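Budgeting a two-arm tabletop cell: worksheet and procedure

Applies to small electric arms on a shared bench, used for handling household items (bags, produce, dishes, cloth). It doesn't cover guarded industrial cells, which go through the plant capital process. All prices are in Canadian dollars before tax. Replace them with your own quotes.

Prepared by Danica Zeman, Dritthorpe bench automation group. Costing checked by Hazel Thibodeaux. 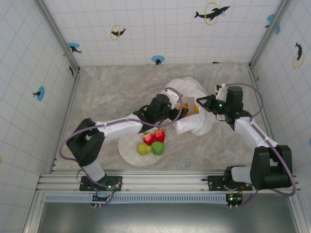
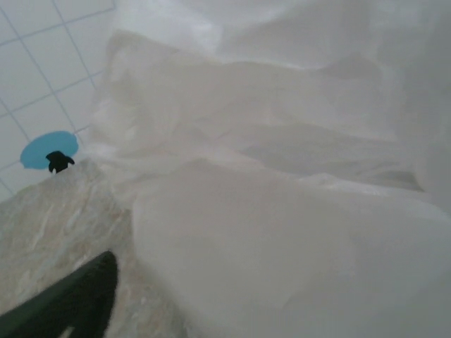

Start the budget from the task and leave the arm catalogue closed until step 3. The arm price is the easiest number to get and the one least likely to be wrong. Overruns come from cabling, sensing, mounting and the weeks of labour between delivery and first useful run. Bagging fruit is a good reference task for sizing: both arms have to reach the same small area, one object is soft and changes shape, and the others are rigid and round. In the wider view both grippers are at the bag at once, with the forearm of the left arm passing over the plate of fruit. A layout in which each arm owns its half of the table would be cheaper to plan and would not do this job. The close view raises a second budgeting point, covered in step 5: crumpled white material can take up most of what a wrist camera sees.

Step 1. Write the task sheet

One page. List every object the cell must handle, with its mass, its smallest and largest grasp width, and whether it is rigid or soft. Weigh the objects. Catalogue weights for produce are useless.

Then list the motions that need two hands. Holding a bag open while something goes into it is one. Folding is another. If the list is empty, price a single arm and stop reading at step 4.

Add the heaviest object to the mass of the gripper, the camera, the bracket and the length of cable carried past the wrist. Compare that total with rated payload at full extension. Many data sheets print payload at a folded pose, so ask which pose the figure refers to and get the answer by email.

Step 2. Draw the table at full scale

Tape the outline of the table on a floor. Mark both arm bases. Our standard base spacing is 700 mm centre to centre, which suited the arms we use and may not suit yours. Draw the reach circle of each arm, then draw a second circle at 80 per cent of reach. The overlap of the two smaller circles is the usable shared area. If the task doesn't fit inside it, change the spacing before changing the arm model.

Put both arms on one rail if you can. Two plates on a common aluminium rail, one toward each end, can be slid and reclamped when the spacing proves wrong. Separate bolt patterns drilled into a benchtop can't. The rail costs more than bolts and less than a second benchtop.

Allow for the elbows. They swing outward, and the cable loops swing out past them. On a table with side walls, this clearance sets the minimum width.

Step 3. Request quotes in matched form

Send the same sheet to every supplier. We currently get quotes from Hondov and Prollance for arms and from Šimko for rail and plates. Ask each arm supplier to break out the following:

Arm, bare
Gripper, with one set of fingers
Controller or electronics module, one per arm
Power supply, with the plug type stated
Cable set, with length stated in millimetres
Mounting plate
Freight to your door and brokerage, separately
Lead time for the arm, and lead time for a single replacement joint

The last item decides how many spares you buy. A supplier with a three-week joint and a higher arm price can work out cheaper over a year than one with a fourteen-week joint.

Don't accept a bundle price without the breakdown. You will need the individual prices for step 6, and for insurance.

Step 4. Cost the cabling as its own line

The wrist camera cable follows the forearm, crosses the elbow and comes back down to the base. It must have slack at the elbow for the full range of travel. The purple cables on the two arms show one common routing: along the forearm, then a wide loop outside the elbow. Small ties on the forearm hold position, and the loop takes the bending.

Measuring procedure:

a. Power the arm down and support it.
b. Run a cord from the camera port to the host port along the intended route.
c. Extend the elbow fully, then fold it fully. Note the longer reading.
d. Add 250 mm.
e. Round up to the next stocked length.

Use high-flex cable. Standard office cable is tolerable for a demonstration and fails in a cell that runs daily, usually as intermittent dropouts that get blamed on software first. Our high-flex set, camera and power together for one arm, is $634. Deok-su Yook argued for the cheaper set in our first build and has since asked for the argument to be left out of the worksheet. It stays in, as a line item: 22 hours of fault finding.

Step 5. Cost the sensing and the enclosure together

Price one camera per wrist plus one fixed camera with a view of the whole table. The wrist views are close and lose context quickly. With a bag or cloth pushed up near the lens, the remaining picture can be a corner of wall, some countertop and part of a finger. If the task depends on knowing where everything else is at that moment, the fixed camera has to supply it. Treat it as required equipment and budget its bracket.

Decide on wall lining at the same time. Lining is inexpensive, and buying several kinds is reasonable if the cell is meant to be tried against varied backgrounds. Busy prints, plain tile and matte grey will behave differently in your software. Fix the lining so that it can be changed by one person without moving the rail. Hook-and-loop strip along the top edge works. Adhesive does not come off cleanly.

The same applies to the benchtop surface. Marbled covering, plain covering and wood-look covering can all be bought by the metre. Keep to matte finishes where you have the choice and allow 15 per cent for waste.

Lighting: two diffuse panels, dimmable, on the same circuit as the host computer so that both get switched on together.

Step 6. Build the spares line

This is the line reviewers try to cut. Present it itemized. Ours for one two-arm cell, first year:

Cable sets, high-flex, 2 at $634: $1,268
Gripper finger sets, 2: $412
Wrist camera modules, 2: $580
Wrist joint, 1: $846
Ties, fasteners, brackets, bags, replacement produce: $400
Total: $3,506

Hold the spares on site from the first day. Ordering them after commissioning adds the lead time to your first failure. We replaced 4 wrist camera modules in the first year of the oldest cell and had budgeted for none.

Replacement produce is a real cost if the task uses real fruit. Apples last. Pears bruise within a few sessions and their grasp width changes as they soften, so record the purchase date on the bowl. Plastic fruit is cheaper over a year but has the wrong mass, and a gripper tuned on it will squeeze too hard or drop things when the real item comes back.

Step 7. Add labour

Labour for a first cell exceeds hardware more often than people expect. Use these as starting values and correct them after your first build:

Mechanical assembly and rail alignment: 16 hours
Cabling and strain relief: 12 hours
Power, earthing and emergency stop: 10 hours, by a qualified person
Camera mounting and calibration: 14 hours
First motion, limits and collision checks: 20 hours
Documentation and labelling: 8 hours

The sum is 80 hours. A second identical cell took Miloslav Sokol 46. Don't use the second-cell figure in a first-cell budget.

Recalibration is a recurring item. Allow two hours a month, plus two hours after any camera bracket is removed.

Step 8. Contingency and sign-off

Apply 15 per cent to hardware and 25 per cent to labour. Keep the two separate, as they get spent by different people and a single pool disappears into hardware.

Submit in this order: task sheet, scale drawing with both reach circles, matched quotes, spares list, labour table, contingency. If your fiscal year closes in June, have purchase orders out by the end of February. Arms that arrive after the close will be charged to a year that has no line for them.

Common errors

Power supplies quoted for the wrong region. Check the plug and the voltage on the quote itself.

One electronics module priced for two arms. Most small arms need one each.

Host computer with too few independent USB controllers. Three cameras on one controller will drop frames. Count controllers, as the number of sockets tells you nothing.

Rail cut to the width of the table. Leave 40 mm clear at each end for the clamps.

Emergency stop omitted from the hardware list on the grounds that the arms are small. It gets added at inspection, at a rush price.

Corrections to the worksheet go to Vojtěch Zeman. Include the quote number and the line you think is wrong.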